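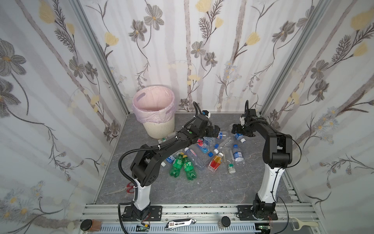 そのペットボトル、どこまで「循環」しているのか

「ボトルからボトルへ」。清涼飲料の棚の前に立つと、この手の言葉がやたらと目に入るようになった。葉っぱのマーク、矢印の輪、再生素材使用の文字。飲み終えて回収箱に入れれば、また新しいボトルになって戻ってくる。そう信じて暮らすのは気分がいい。気分がいい話ほど、少し疑ってかかりたくなる。

きっかけは9月に届いた一通の案内状だった。飲料ブランドのJirariが、新しい水のボトルを「完全循環型」と銘打って発売するという。送り主は広報を請け負うBustska。分厚い紙に箔押しの文字、同封の冊子は22ページあった。読み終えても、何をもって「完全」と呼ぶのかは分からなかった。

冊子によれば、ボトル本体には再生樹脂が使われている。ではキャップはどうか。ラベルはどうか。問い合わせると、「本体を対象とした表現です」という返事が来た。なるほど、小さな字で注記もあった。冊子の最後のページ、しかも裏側である。キャップもラベルも買う側にとっては商品の一部だが、広告の文法では別物になるらしい。

値段にも触れておく。新しいボトルは1本115円。従来品より14円高い。この差額が何に使われるのかも尋ねてみたが、「環境への取り組み全般に」とのことだった。全般とはまた便利な言葉だ。再生樹脂の調達費なのか、洗浄の費用なのか、箔押しの案内状の印刷代なのか、こちらには確かめようがない。
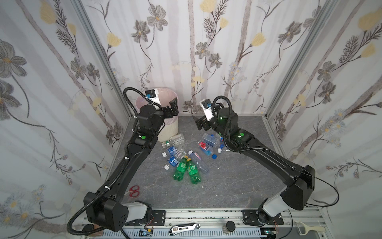 回収の側からも話を聞きたくて、中間処理を手がけるHiroseの工場を訪ねた。こちらの説明は、冊子よりずっと歯切れが悪い。そして歯切れが悪い分だけ信用できた。

持ち込まれるボトルの質は、集めた場所によってまるで違うという。家庭から分別されて出てくるものは比較的きれいだ。厄介なのは駅前や自販機の横から来る袋で、飲み残し、たばこの吸い殻、弁当の容器、傘の柄まで入っている。中身の残ったボトルが一本つぶれれば、周りのボトルも一緒に汚れる。汚れのひどいものは、飲料用には戻せない。繊維やシートに回ればまだいいほうで、燃料になるものもある。

それも再利用には違いない。ただ、消費者が矢印の輪を見て思い浮かべる景色とは、だいぶ離れている。シャツや卵のパックになった樹脂が、その次にどこへ行くのかを語る広告を、私は見たことがない。輪というより、ゆるい下り坂の途中に立派な看板を立てたような話だ。

「キャップを外してラベルをはがして、さっとすすぐ。それだけでこちらの手間はかなり違います」と担当者は言う。地味な話である。箔押しの冊子には一行も出てこない。商品を売る側としては、買ったあとに客の仕事が増えるとは書きたくないのだろう。

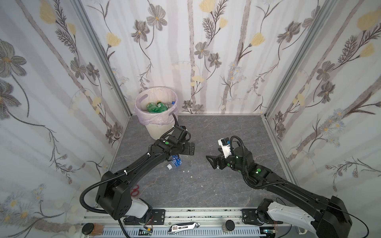 もっとも、面倒を引き受けるふりをして商売にする会社も出てきた。Fokoのアプリは、回収箱に入れたボトルの数に応じてポイントがたまる仕組みだ。試しにひと月使ってみた。毎日の水を買うたびに律儀に記録し、たまったのは9ポイント。交換できる景品の一覧を開くと、いちばん手前にあったのは飲料の割引券だった。ボトルを返すと、もっとボトルを買えるようになる。よくできている、と皮肉でなく感心した。

誤解のないように書いておくと、分別をやめようと言いたいのではない。工場で話を聞いてから、私は前より丁寧にすすぐようになった。ただ、すすぎながら考えることは変わった。この作業は誰の宣伝に数えられているのだろう、と。

企業が出す環境報告には、回収率という数字がよく登場する。高いほど誇らしげに大きく刷られる。けれども回収した量と、もう一度飲料の容器になった量は別の数字だ。前者は表紙に、後者は巻末の表に載る。載っていないことも珍しくない。読む側にできるのは、分母が何かを毎回しつこく確かめることくらいだろう。販売した本数か、製造した重量か、自社の回収箱に限った話か。分母が変われば、同じ会社がずいぶん立派にも、ずいぶん凡庸にも見える。

そもそも買う本数を減らすという選択肢は、Jirariの冊子にもFokoのアプリにも見当たらなかった。水筒に入れた水道水には、割引券もポイントもつかない。箔押しの案内状も届かない。

Bustskaには追加の質問を送ってある。キャップとラベルを含めた場合、あのボトルの再生素材の割合はいくつになるのか。締め切りまでに届いた返信は、「担当部署に確認しております」の一文だった。同じメールの末尾には、第2弾となる炭酸水の発表会の案内が付いていた。

2020年11月4日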